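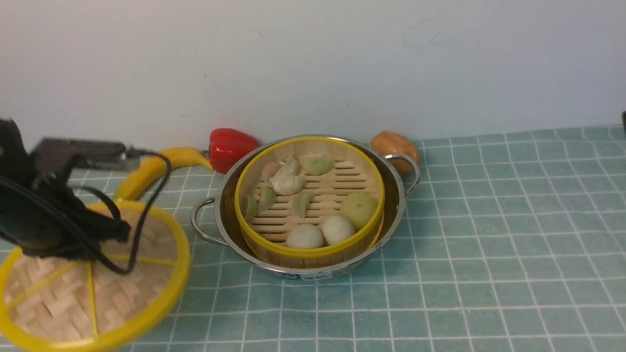

냄비에 찜기를 넣은 상태의 작업대와 그리퍼

2024년 7월 19일 금요일

Voicu 제작 기록: 찜기 취급 작업

금일은 Rotdale 공동 작업실에서 조립 중인 Voicu 장치의 파지 동작을 점검하였다. 대상물은 대나무 찜기와 그 안에 담는 만두 및 찐빵 모형이며, 찜기를 스테인리스 냄비 안에 넣은 배치와 냄비 밖에 꺼내 둔 배치를 모두 다루었다. 바나나와 피망 모형은 벽 쪽에 두었고, 찜기 뚜껑은 작업대 왼쪽 앞에 두었다.

제어기는 지난주에 교체한 Verkus 보드를 그대로 사용하였다. 손목부 이송 속도는 초당 225 mm로 제한하였다. 이보다 높은 값에서는 하강 끝부분에서 떨림이 남는 것을 이미 확인한 바 있으므로, 감쇠 계수를 다시 정할 때까지 상한을 변경하지 않는다.

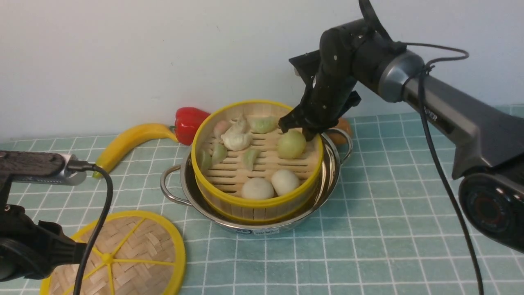
작성: Aníbal Aguiar

찐빵 모형의 파지는 여섯 차례 시행하였고, 그중 두 차례는 접촉 직후 보호 정지가 걸렸다. 두 경우 모두 전류 상한값에 먼저 도달한 것으로 기록되어 있다. 손끝이 찜기 바닥의 살에 닿았을 가능성이 있으나 기록만으로는 단정하기 어렵다. 하강 목표 높이를 바닥면 기준에서 모형 윗면 기준으로 바꾸어 재시험할 것을 권고한다.

만두 모형은 놓인 방향에 따라 결과의 차이가 크다. 옆으로 누운 것은 주름진 가장자리를 피하여 접근하면 안정적으로 잡히는 편이나, 찜기 벽에 기대어 선 것은 손가락이 들어갈 여유가 부족하다. 벽 쪽의 대상물을 먼저 안쪽으로 밀어내는 동작을 별도 절차로 둘지 여부는 아직 결정하지 않았다.

케이블에 관하여도 적어 둔다. 그리퍼에서 내려오는 케이블은 늘어지는 폭이 커서 팔이 안쪽으로 들어갈 때 대상물 위를 지나는 일이 있다. Fidside에서 구입한 고정 클립을 관절 바깥쪽에 추가하되, 손목이 끝까지 회전할 때 당겨지지 않는지 전원을 차단한 상태에서 먼저 확인하여야 한다.

손목 카메라의 보정은 식탁보의 흰 격자선을 임시 기준으로 삼아 진행하였다. 격자는 인쇄된 것이므로 선 자체는 쓸 만하나, 천이 구겨지거나
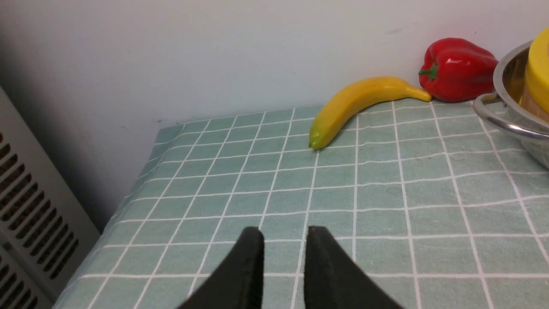 작업대 모서리에서 아래로 늘어지는 부분에서는 선이 휘므로 해당 구간의 점은 계산에서 제외하였다. 벽의 왼쪽은 그늘이 져서 노출을 고정하면 그쪽이 지나치게 어둡게 나온다. 조명을 하나 더 설치하기 전까지는 자동 노출을 유지하되, 동작 중에는 값을 잠근다. 보정값은 기존 파일을 덮어쓰지 말고 새 이름으로 저장한다.

깊이 측정에서는 냄비가 여전히 문제가 된다. 안쪽 면과 테두리의 반사 때문에 값이 비는 영역이 생기며, 찜기를 꺼낸 뒤에 더 심하다. 테두리만으로 원을 맞추어 중심을 구하는 방식으로 임시 처리하였다. 손잡이 위치는 아직 수동으로 입력하고 있다.

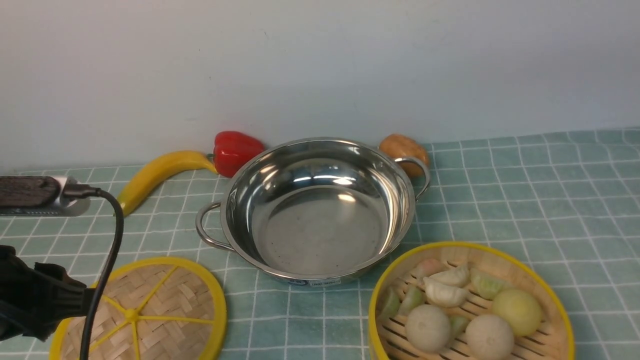 Aníbal Aguiar
Voicu 제작반 제어 담당

찜기를 냄비 밖에 두는 배치에서는 작업대 오른쪽 앞을 찜기 자리로 정한다. 왼쪽 앞은 뚜껑 자리이며, 왼쪽 가장자리의 멀티탭과 전원선이 가까우므로 팔의 진입 금지 구역을 그 둘레까지 넓혀 둔다. 해당 구역은 설정 파일에 반영하였으나 실제 동작으로는 검증하지 않았다.

다음 작업 시 확인 사항
- 하강 기준 변경 후 찐빵 모형 재시험
- 케이블 클립 장착 및 손목 회전 범위 점검
- 진입 금지 구역 저속 검증
- 냄비 중심 추정값과 자로 잰 값의 비교

전류 상한값은 담당자 확인 없이 조정하지 않는다. 시험 중 변경한 값이 있으면 본 기록에 이어서 적을 것.

최종 수정: 작성 당일 저녁, 진입 금지 구역 항목 추가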